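Call for Participants: The Offline Hours Study

Vanutwood Community Research invites adults to take part in a study of how people spend their time when they step back from social media. The study is led by Dr Naima Hajji, with field coordination by Roxana Valderrama and participant support by Edith Ccori.

We are seeking 112 participants for the first intake, which opens in July. A second intake may follow if places remain unfilled.

Purpose of the study

Much of the existing work on social media use relies on what people remember about their own habits. Offline Hours will record use and non-use as they occur, over a period of 18 consecutive days, and will compare these records with each participant's own account at the start and the end. The research team is particularly interested in what takes the place of scrolling: face-to-face conversation, household work, exercise, sleep, other screens, or nothing in particular.

A pilot held last year drew on diary entries from 294 evenings. The pilot report is available in print at the front desk and may be requested by mail.

Who may apply

Applicants must:

- be 18 years of age or older at the time of enrolment
- hold at least one active social media account and check it on most days
- own a smartphone on which a usage log can be switched on
- be able to attend two sessions in person at the Pedorura Centre
- be comfortable reading and writing in English, or in Spanish with the help of a team member

Applicants who manage social media accounts as part of their paid employment are not eligible for this intake. A separate study of workplace use is being planned under Fidelina Quispe, and people in this position are welcome to leave their details with her office.

What participation involves

At the opening session, participants will complete a questionnaire and receive a paper diary. For the first part of the study they will use their accounts as they normally would. They will then be assigned to one of two groups. The first group will limit social media to a single half-hour period each day, at a time of their own choosing. The second will continue as before. Assignment is random and cannot be changed on request.

All participants will be asked to fill in the diary each evening, which took pilot participants about 18 minutes. Diaries must be kept by hand. Entries typed on a phone cannot be accepted, although participants with a disability that affects handwriting may arrange to record their entries by voice.

The closing session consists of a second questionnaire and a group discussion led by Ms Valderrama. Discussions will be audio recorded and transcribed with names removed.

Sessions

Both sessions will be held in the Chávez Wing of the Pedorura Centre, with a choice of 10 a.m. or 6:30 p.m. Each lasts no more than 2 hours. Light refreshments will be provided. The recreation room will be open to participants before and after each session.

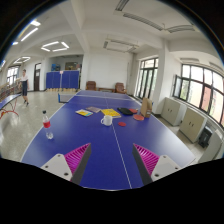
Recreation room, Pedorura Centre, with table tennis table.

Honorarium and expenses

Participants who attend both sessions and return a diary will receive an honorarium in the form of a grocery gift card. Those who withdraw early will receive a portion of this amount according to the number of diary entries completed. Transit fares will be reimbursed on presentation of a receipt. Child care can be arranged if it is requested at the time of application.

Privacy

The research team will not ask for passwords and will not read private messages. Usage logs record the name of each application and the length of time it was open. Logs and diaries will be identified by number only and stored in a locked cabinet until the final report is released. Participants may withdraw at any point without giving a reason and may ask for their records to be destroyed.

How to apply

Application forms are available from the front desk of the Pedorura Centre during regular office hours. Completed forms should be returned in a sealed envelope marked "Offline Hours", to the attention of Edith Ccori. Applicants will be notified by telephone or letter.

Comments (4)

Gladys Paucar
Is there an upper age limit? My mother is on Facebook from breakfast onward and would like to apply.

Edith Ccori
Good morning, Ms Paucar. There is no upper age limit. Your mother is welcome to pick up a form at the desk.

Lito
does a group chat count as social media? thats most of what I use

Edith Ccori
Messaging applications are logged separately and are not subject to the daily limit. Question 2 on the form asks about them, so please list any you use.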